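Ilolard lake path opens all the way round

Walkers in Lultport can now go right round Lake Ilolard without once stepping onto the road. The last stretch of path, through the reed beds on the northern shore, opened in April, and what a stretch it is! The full loop comes to 37 kilometres, with 10 places to stop and picnic along the way.

The new section runs beside the mouth of the Musar, where the river spreads out into shallow channels before it meets the lake. Go early if you can. By seven in the morning the herons are already fishing, and on a still day you can see clear across to the Wunderlich hills.
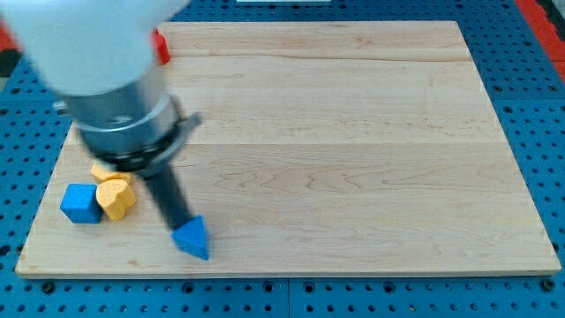
A robot arm over a wooden board.

More than 2,000 people came along on the opening weekend, and the ferry put on extra crossings for those who only fancied half the loop (no shame in that). The steepest part is on the western side, where the path climbs 300 metres through beech woods to a lookout.

Dogs are welcome on leads. Maps are free at the Lultport ferry office.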